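Rekha Malhotra s'occupe des prêts entre bibliothèques à Flanbridge depuis huit ans. Elle reçoit dans un bureau sans fenêtre, au bout du couloir des périodiques, et commence par parler des délais.

« Les lecteurs pensent que le livre dort quelque part et qu'il suffit d'aller le chercher. Parfois c'est vrai. Mais souvent, la notice dit une chose et le rayon en dit une autre. »

L'an dernier, le service a traité 1 031 demandes. La plupart concernaient des thèses, des actes de colloque et des partitions. Les romans sont rares, sauf en traduction. Un lecteur a attendu jusqu'en juin un recueil de contes suédois, finalement retrouvé par une collègue d'une autre bibliothèque, Idun Wallin, dans un fonds qui n'était pas encore catalogué.

« Elle m'a écrit deux lignes : je l'ai, il part demain. Pour nous, c'est une bonne journée. » 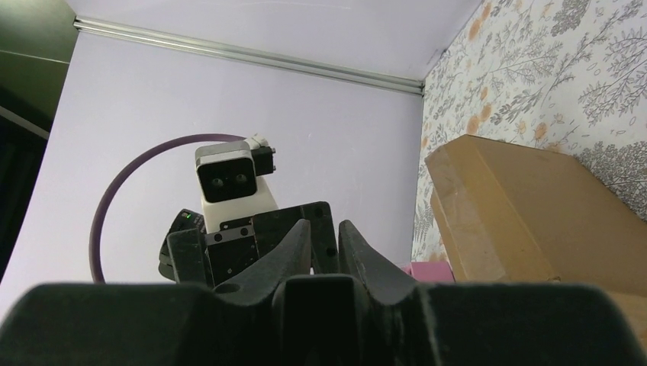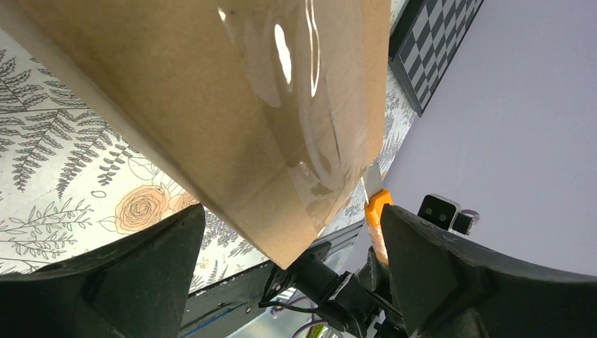
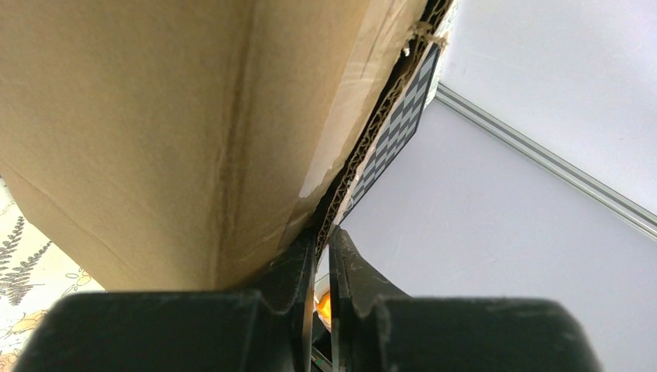 Bibliothèque de Flanbridge – Service du prêt entre bibliothèques

Le passage au logiciel Nulo a changé la façon de travailler. Avant, chaque demande donnait lieu à une fiche papier en deux exemplaires. Rekha Malhotra ne regrette pas les fiches, mais elle a gardé l'habitude de noter à la main les demandes difficiles, dans un cahier à spirale.

« Quand un lecteur revient trois ans après avec la même question, je retrouve la page. Dans Nulo, il faudrait que je me souvienne du numéro. »

Reste la question du coût. Le service demande quatre euros par ouvrage, un tarif inchangé depuis son arrivée. Les étudiants ne paient pas. Horácio Garcia, qui dirige la bibliothèque, voudrait étendre la gratuité à tous les inscrits. Elle y est favorable, avec une réserve.

« Si les demandes augmentent, il faudra quelqu'un de plus le matin. Je l'ai dit, et c'est à l'étude. »

On lui demande quel ouvrage lui a donné le plus de mal. Elle cite un manuel de reliure, dont le titre avait été mal recopié dans une bibliographie, puis repris tel quel dans plusieurs autres. Elle a fini par le trouver en cherchant au nom de l'illustrateur. Le lecteur l'a gardé une semaine et l'a rendu avant la date.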